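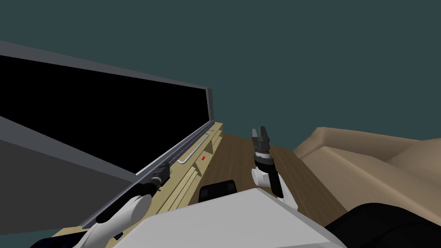

Progress report to the Wosico program office
Household Examples project, Wumville
Prepared by Mireille Mansour

Dear Hartmut,

Thank you again for your patience over the spring, and for the kind note you sent after our March call, which I passed around to everybody here. I'm glad to say the simulated living room is now in daily use, and we have begun collecting the two-arm examples you agreed to pay for.

Our goal for this period was 100 accepted runs in the simulator, and we have 40. I know that's fewer than either of us hoped for! Most of the lost time went into the hand controls. Kwok-wai Ng, who does the bulk of the driving, found that the wrists lagged behind his own hands whenever he reached low and forward, and he quite rightly didn't want to teach the system a hesitation that belonged to our software. Mahmoud Zerouali rewrote that part, and we threw out the early runs and started over.

The 40 runs we have kept are good ones, I think. Each was watched by 2 people before it went into the Harley set, and the notes on grip and approach are much fuller than they were last year (Ottmar Wendt has been very firm with us about notes, bless him).

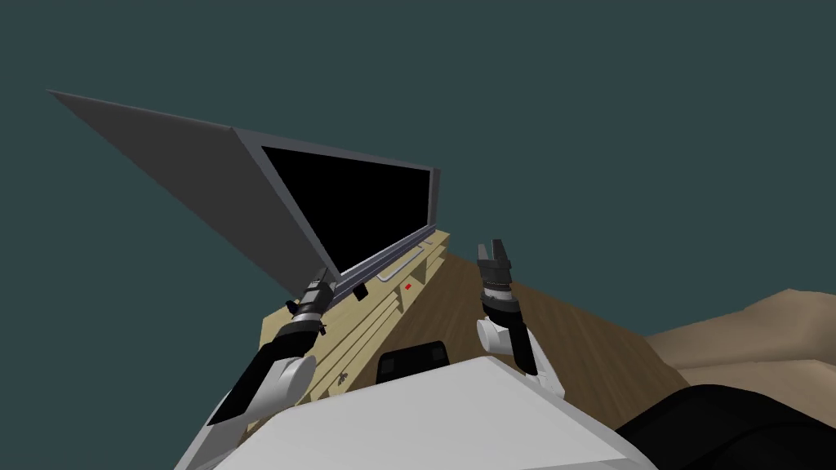 Left gripper at the lower edge of the tilted gray and black panel, right gripper open and free.

You asked whether we should keep runs in which only one arm does the work. We would like to, as long as they are labeled that way. A learner that sees both arms busy all the time may well pick up the habit of moving both, and we'd be happy to talk this over with the people at Ruppert before settling the labels.

Still to do: the remaining 60 runs, a second driver trained up so that Kwok-wai can take his vacation, and 3 changes of starting position for the arms. We are not asking for more money, only for a later delivery date, and I would be grateful for your answer by 4th July so that we can plan the summer shifts.

With warm regards from all of us,
Mireille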